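Section 7. Recovering From a Stop Near the Table

7.1 Scope

This section applies to the Ostmont tabletop arm when it is used with the Trillcombe controller to sort and nest bowls and cups. It covers two faults that leave the arm stopped in the work area:

Fault 48, Double Lift. The gripper has closed on more than one nested item, or the measured load does not match the item selected in the program.

Fault 82, Low Hold. The arm has stopped below the safe travel height and has not received a valid command to continue.

Other faults are listed in Section 9. If both codes are displayed, clear Fault 82 first.

The procedures below may be carried out only by an operator who has completed the Wilness site safety course. A second person must be present at the controller while anyone is reaching over the table.

7.2 Before You Approach

WARNING: An arm in Low Hold is still powered. It may move without notice if the controller regains its connection. Do not place a hand beneath the gripper or between the fingers until the motor supply has been switched off and locked.

CAUTION: Do not push the arm upward by hand to make room. The wrist brake is engaged during a hold, and forcing it will damage the brake plate.

1. Press the emergency stop at the operator's station.
2. Confirm that the status lamp on the controller shows steady amber. A flashing lamp means that the stop has not been accepted. If the lamp is flashing, turn off the main supply and go no further with this section. Call service.
3. Write down the fault code and the program line shown on the display. Both are lost when the controller is restarted.
4. Turn the motor supply switch to OFF and fit the lock. The person who fits the lock keeps the key.
5. Look at the fingers from the side of the table. Establish whether they are holding an item, resting on one, or clear of everything.

A Low Hold often occurs with the fingertips just above the cloth and dishes close by on either side. The arm cannot be swung sideways from this position without striking a rim, and every recovery therefore begins with a straight vertical lift.

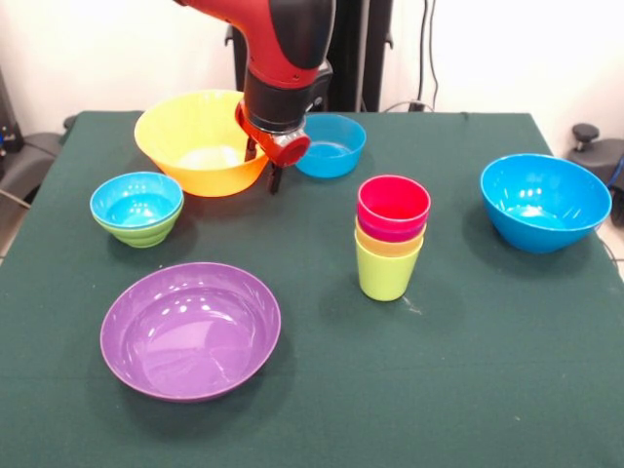

Leave the dishes where they are until the position has been recorded. The recovery program compares the table with the last stored layout, and an item moved too early will cause the comparison to fail. If an item has to be moved to free a trapped hand or cable, move it at once and note this in the fault log.

7.3 Clearing Fault 82 (Low Hold)

1. Check that all persons are standing behind the floor line.
2. Remove the lock and turn the motor supply switch to ON.
3. Release the emergency stop. The arm should not move. If it moves, press the stop again and call service.
4. On the controller, select RECOVER, then VERTICAL ONLY.
5. Set the lift speed to SLOW.
6. Press and hold the enable button. The arm will rise in short stages. Release the button if a dish moves or if the arm begins to lean.
7. Continue until the display shows a clearance of 200 mm or more.
8. Select OPEN GRIPPER only if the fingers are empty. If an item is being held, go to 7.4.
9. Select PARK. Keep the enable button pressed until the display reads PARKED.

NOTE: The controller will refuse PARK if the clearance is below 200 mm. Do not change this value to bypass the refusal.

7.4 Clearing Fault 48 (Double Lift)

Bowls of similar size can bind at the rim. When this happens, the lower bowl may rise with the upper one and drop partway through the move. Stacked cups are affected in the same way, particularly when they have been pressed together firmly by hand.

1. Carry out 7.2 in full.
2. If the arm is below the safe travel height, have the second person fit a support block under the held items before power is restored. The block must not touch the fingers.
3. Restore power as described in 7.3, steps 1 to 3.
4. Select RECOVER, then LOWER TO CONTACT. Hold the enable button until the display reads SUPPORTED.
5. Select OPEN GRIPPER. The items should remain on the block.
6. Raise and park the arm as described in 7.3.
7. Switch off and lock the motor supply again.
8. Remove the items and separate them by hand. Inspect both rims for cracks, then wipe them with a dry cloth.

Do not use LOWER TO CONTACT over another dish. Contact with a curved surface can tip the load toward the operator.

7.5 Checking the Table Before Restart

With the arm parked and the motor supply locked off, check the following:

The cloth lies flat under each dish. Creases near the table corners are acceptable if no dish stands on them.
Nested bowls are seated evenly, with neither rim caught on the other.
Stacked cups stand upright.
No cable crosses the work area.
The gripper fingers are open and clear of all items.

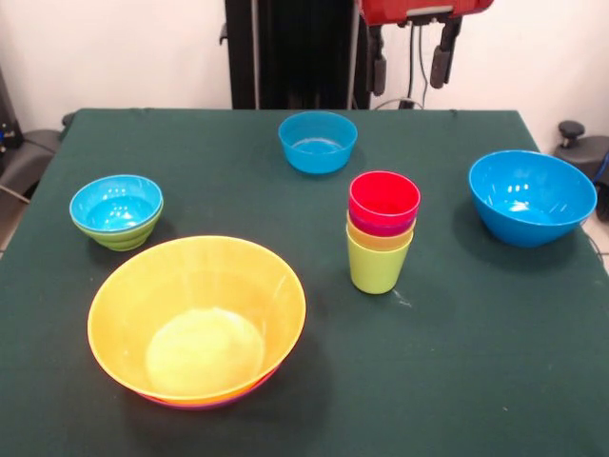

Figure 7-2. Gripper open and raised above the table, with the yellow bowl nested in the purple bowl at the front.

When the check is complete, remove the lock, restore power and select STORE LAYOUT. Run the program once with the speed set to SLOW before returning to normal operation.

7.6 Repeated Faults

If Fault 82 returns within 2 hours of recovery, do not clear it again. Leave the supply locked off and attach a service tag to the switch. Dropped commands are usually caused by a loose connector at the back of the Trillcombe controller, but the connector must be inspected by service personnel.

If Fault 48 returns with the same items, withdraw those items from use and replace the Figueiredo finger pads as described in Section 11.

Report repeated faults to Wagner Lopes, Equipment Safety. Include the fault code, the program line, the lift speed in use and the names of both persons present.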